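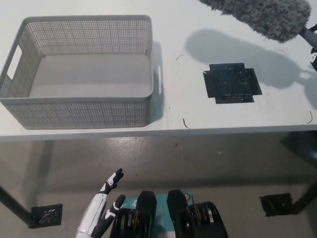
The Planner Says Yes

Every robot software company has a number it likes, and at Lamance the number is 2296. That is how many grasp plans the firm's new stack produced in August without returning an error. It comes up early in the sales talk, and it took me most of a morning in Setelstead to find out what it means.

A grasp plan without an error is a plan. The software looked at a table, picked an object, worked out a path for the arm and found no reason to stop. Whether the fingers then closed on anything is kept in a separate log, and that log covers only 1017 of the attempts. The rest were run in simulation, or were never run at all.

Sérgio Patrício, who wrote much of the planning layer, didn't dodge the point when I raised it. "The planner's job is to say yes or no," he told me. "We measured how often it says yes." I asked how often it should have said no. He said they were working on that.

Soft things, hard edges

The test task sounds like nothing: a fluffy gray duster, a plastic basket, a white table. Put the one in the other. But a duster is an unkind object for a depth camera. The fluff has no clean surface, so the perception code has to decide where the thing ends, and the planner treats that decision as fact. A basket wall full of tiny holes isn't much kinder. Some of the depth points land on the wall and some go straight through.

Lamance handles both with a box. It draws one around the fluff and one around the basket, pads them, and plans between the boxes. This works well enough when there is space. Put the duster head almost against the basket and the padded boxes overlap, and the planner believes the two objects are already touching. It can refuse, or it can shrink the padding until the problem goes away. By default it shrinks the padding.

The handle would be the sensible target - it's flat, and it has edges a camera can find. Whether the software goes for it depends on a score with eleven weights in it, all tuned by hand.
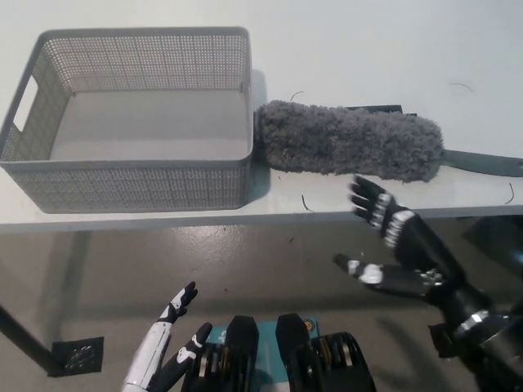 What a buyer should ask

Van Hecke, which sells a competing toolkit, is no better on this front. Its demo reports "task confidence" on a dial, and I couldn't get a definition of confidence from anyone on the stand at Zollholm. So my advice covers both. Ask for the log of real attempts, with the refusals left in. Ask what the padding was on each one. Ask who decided that an attempt was over.

Patrício says the next release will record a reason for every plan, including the ones it throws out, and will stop shrinking the boxes past 3 millimeters. I'd like to see that. I'd also like to see it run 2000 times on real tables before it gets its own slide.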